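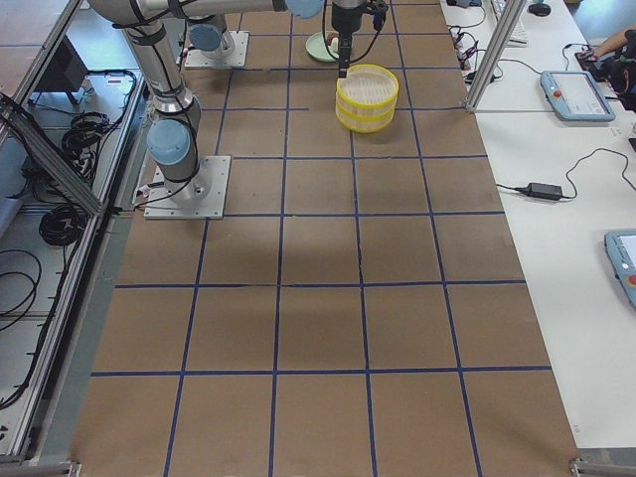

Sevidow Swap Shelf: Frequently Asked Questions

What can I bring?
Kitchen things, books, toys with all their parts. The shelf holds 37 boxes, and 23 of them seem to be jigsaw puzzles.

Do I need to sign up?
No. Walk in on Thursday after 4 p.m. and look purposeful.

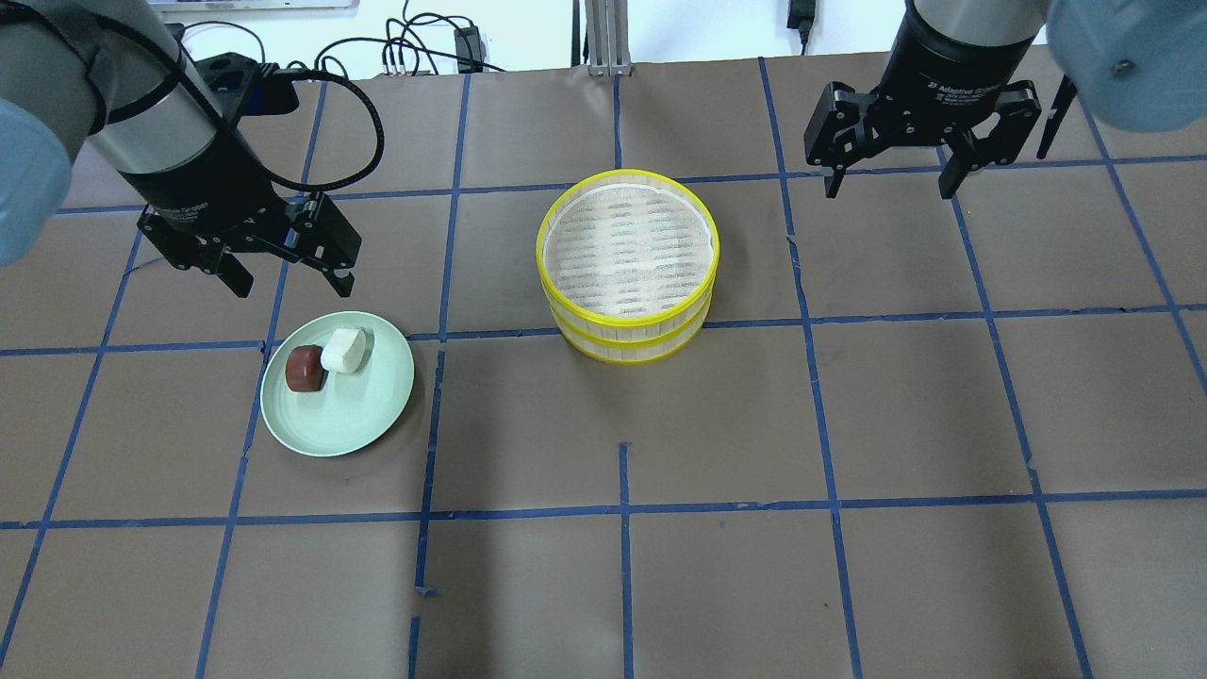 Brown paper and blue tape, marked out in squares.

Can I take more than I bring?
Yes, within reason. Reason is defined by whoever is on the door.

Do you take TVs?
No – try the Pingate depot. They have a ramp and more patience.

Where do I park?
Behind the Dumlao building. The front spaces belong to the dentist, and he checks.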